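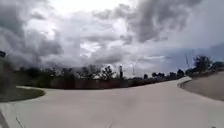 Search articles, recipes, places
Search

I have a thing about concrete. Not the glamorous kind you see on kitchen counters – I mean plain old outdoor slab, the stuff you walk over on your way to someplace better. So when my neighbor Maureen Kettle told me there was a great big stretch of it out at Drallau, with grass down one side and nothing much on top, I had my shoes on before she'd finished talking.

I went twice, once in April and again last month, and both times I had a wonderful time doing very little. You walk, you look at the clouds (there's so much sky out there!), you notice where the grass bulges in and makes you go around. I ate 2 peaches and a cheese sandwich. Maureen brought a folding chair and read the paper.

Imelda Belmonte, who poured slabs for Hirkis until she retired, came along the second time and ruined me for casual strolling. Now I look at every joint. She says a slab wants to crack, so you decide where and cut it a line before it picks its own. She also says pale concrete shows everything, and that a gray smudge bothers homeowners way more than a crack does. Her own driveway on Brundance Road has been down 4 years and she still frets over a stain by the mailbox.

If you're thinking of pouring a patio, go stand on a big old slab on a cloudy day first. You'll see the color so much better without the glare – mine at home looks almost pink now and I can't unsee it.

Last updated: 2019-07-29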